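Open Day at the Pranari Workshop: Frequently Asked Questions

When and where is it?
The open day is on 16 March 2022 at the Pranari workshop, in the old joinery behind the Stadero building. Doors open at 10 am and the last group goes through at 3 pm.

Do I need to book?
Yes. We have 300 places, and each tour takes 15 people. Bookings are free. If you can't make it, please cancel so we can offer your spot to someone on the waiting list.

What will I see?
Each tour stops at three benches. The longest stop is the kitchen bench, where an arm works among ordinary household things: a bamboo cutting board, a wooden tray, a knife block, a dark metal rod with a rounded knob on the end. Torben Kettler runs this bench and will talk you through each attempt. A screen beside the bench shows the view from the camera at the wrist.

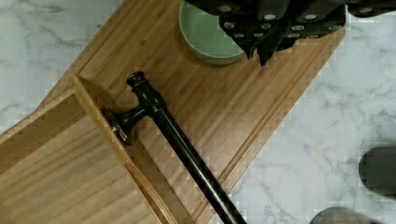 Attempts at this bench are not rehearsed. Some will fail, and Torben will reset the bench and start again. Long, smooth items are harder to grip than most visitors expect – Apolline Bodin covers the reasons in her talk at noon.

Can I operate a robot?
Visitors aged 12 and over can try the hand controller at the Rawat bench. Turns are short when it's busy. The kitchen bench is for watching only, and we ask everyone to stay behind the yellow line.

Can I bring kids?
Yes, but under-12s must be with an adult at all times. Prams are fine on the ground floor. There is no lift to the talk room.

Can I take photos?
Yes, without flash. Please ask before photographing staff or other visitors.

Where do I park?
Street parking is limited to two hours. The 442 bus stops at the corner and is the easier option.

Is there food?
Tea, coffee and biscuits only. Please don't take drinks past the front counter.

Who do I contact about school groups?
Huguette Rey looks after school visits. Leave your number at the front desk and she will ring you back.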